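Carpet tile

A carpet tile is a piece of carpet made in a fixed size, usually square, with its own stiff backing.
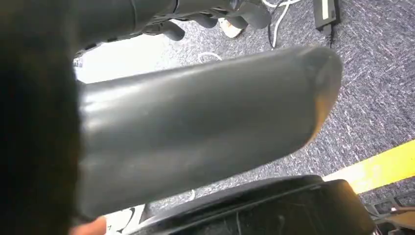

Carpet tiles are laid side by side to cover a floor and are found mainly in offices, schools, libraries, airports and other buildings with heavy foot traffic. They are also called carpet squares or modular carpet. The other main type of commercial carpet, broadloom, comes on a wide roll and is cut to the shape of the room.

Construction

Most tiles have a pile of nylon or polypropylene. Wool is used in some more expensive ranges, often blended with nylon. The pile is tufted through a thin fabric known as the primary backing, and the loops are locked in place with a coat of latex or a similar binder. A thicker secondary backing of bitumen, PVC or another polymer is then added. The weight of this layer helps the tile to lie flat and stay where it is put.

The pile may be left as loops or cut. Low loop pile is the usual choice for offices, as it keeps its shape under chairs and trolleys. Cut pile feels softer but shows footprints and wheel marks more easily. Fibre bonded tiles have no tufts at all. They are made by needling a mat of loose fibre and fixing it with resin, and have a flat, felt-like face.

Colour and pattern

Grey is widely used in commercial buildings. Many grey carpets are made from yarns of several shades, giving a speckled or streaky surface on which dust, lint and small stains are harder to see than on a plain colour. The yarn may be coloured before it is spun into fibre (solution dyed) or dyed afterwards. Solution-dyed yarn holds its colour better in sunlight and can often be cleaned with stronger products.

Each tile has a direction, set by the lean of the pile, and an arrow is normally printed on the back to show it. Tiles laid with all the arrows pointing the same way are described as monolithic. In a quarter-turn layout each tile is rotated 90 degrees from its neighbour, making a chequered effect. Brick and ashlar layouts offset the joints by half a tile. Some ranges are designed to be laid in any direction, and tiles from different batches can then be mixed.

Laying

The subfloor should be dry, level and free of dust. Fitting generally begins near the middle of the room, from two chalk lines crossing at right angles, so that the cut tiles fall along the walls. Tiles are pushed together firmly but not squeezed, as tight joints may lift. Cuts are made from the back with a sharp knife and a straight edge.

A tackifier is the most common fixing. It is a weak adhesive that stops sideways movement but allows a tile to be pulled up by hand. Permanent adhesive is sometimes used on stairs and ramps. In offices with raised access floors, the joints in the carpet are often set away from the joints in the floor panels.

Care and repair

Regular vacuuming removes the grit that wears down the fibres. Spills should be blotted and not rubbed, and the cleaner tested first on a spare tile. Hot water extraction is used for deeper cleaning, with the carpet left to dry fully before furniture is put back.

A damaged or stained tile can be lifted and replaced without disturbing the rest of the floor. Building owners are usually advised to keep spare tiles from the original batch. New tiles may look brighter than those around them for several months, and one way round this is to move a worn tile from under a cupboard into the gap and put the new one out of sight.

Disposal

Used tiles in good condition can be cleaned and laid again. Recycling the rest is harder, as the pile and backing are made of different materials and have to be separated. Some makers take back their own tiles for this purpose. Others are burned for energy or sent to landfill.

See also

Broadloom
Entrance matting
Raised access floor
Underlay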